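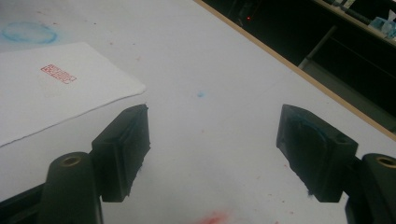
How often do you change the finger pads on a gripper? When the edges start to crumble, and on ours we look every 50 hours of running.

The pads are the black blocks on the ends of the jaws. The inner edges go first. Once they're ragged, thin things like paper start to slip or get picked up crooked.

Elvira Alvarado keeps the log for the cell at Povotness. The last set did 39 days. The set before that was better, but it had an easier job.

Always change both pads. We tried one new and one old in March and the jaws closed off centre. Two days of odd faults before Édgar Cáceres put a straight edge across them.

Order of work: power off, jaws wide open, old pads off, wipe the seats with a dry cloth, new pads on, close slowly by hand and check the faces meet flat. Then set the zero again. People forget the zero.

Ink gets on the pad faces when you handle stamped sheets. Wipe it off at the end of the shift. Don't use anything strong, it makes the rubbery ones go sticky. Clean the table as well or it all ends up back on the paper.

Look at the two ring fasteners on the brackets while you're in there. Ours work loose on the right before the left. No idea why.

Spares come from Bedoya. The Flevport ones fit but they're a touch thick, so you'd have to redo the closing width.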